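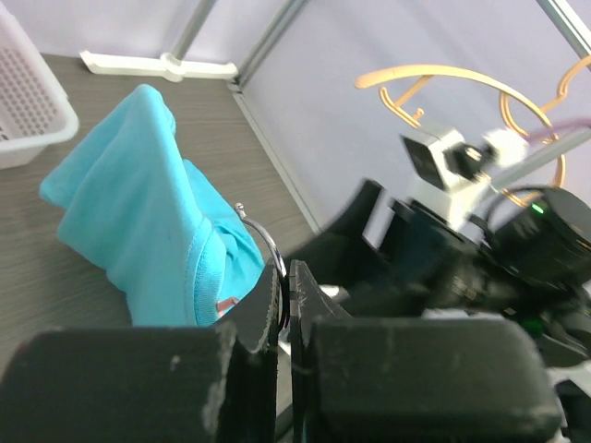 *Split ring, turquoise cloth, white basket. Key job, part one.*

19/02/2018

I have been putting off sorting the keys since September. They lived in a bowl by the door, then in a drawer, then in two drawers, and by last week I couldn't find the one for the back gate without tipping everything out. So I've finally made a start.

Split rings are annoying things. The cheap ones are stiff and the very cheap ones are soft, and once a soft one has been opened too far it never closes up again. I had a jar of old rings from various places and I went through it first. Any ring with a gap in the coil went in the bin. Any ring with rust went in the bin as well. I kept the plain silver ones that sprang back when I pulled at them.

I do this sort of thing on a cloth now. I used to do it straight on the table and the small bits rolled off, and once I spent most of an evening under the sofa looking for a key to a suitcase. A cloth stops them rolling. It doesn't have to be a good one. Mine bunches up as I work and I end up shaking it out to see what's under it, so check the folds before you put it in the wash. I have washed a padlock key that way. It was fine, but the noise was terrible.

The order I went in:

1. Everything out of the drawers.
2. Keys I recognised to one side.
3. Keys I didn't recognise tried in every lock in the house.
4. Whatever was left into an envelope marked "unknown".

Step three took the longest. I found the key to the meter cupboard, which I had been opening with a butter knife, and a spare for the shed. The window keys all turned out to be the same, so I've kept two and given the others to Mabli Morris next door, whose windows were put in by the same people as ours.

For getting a key on to a ring I've tried a thumbnail, a coin and a staple remover. The staple remover is the best of these. You push one tooth into the coil, it holds the gap open, and you slide the key in and walk it round. Dela Antwi at work swears by a flat screwdriver, but I slipped with one and put a scratch across my thumb, so I won't be doing that again.

I did look at buying a key cabinet. There's a McIntyre one with hooks and a little door, but it wants screwing to the wall and I don't trust the plaster in our hall. For now each set has its own ring and a paper tag, and the spare sets are in a plastic basket on the shelf above the coats. House, shed and gate, work, Mum's. The car key stays by itself. I don't like the weight of a full bunch hanging off the ignition.

The tags are the weak point. I wrote them in biro and the one for the gate has already smudged. I've seen plastic ones with a little window that you slide the label into, and I may get a packet next time I'm in town.

Still to do: the bike locks, of which there are more than there are bikes, and the tin in the garage. I opened the tin, looked in, and put the lid back on. If anyone knows what takes a short brass key with 191 stamped on it, please leave a comment.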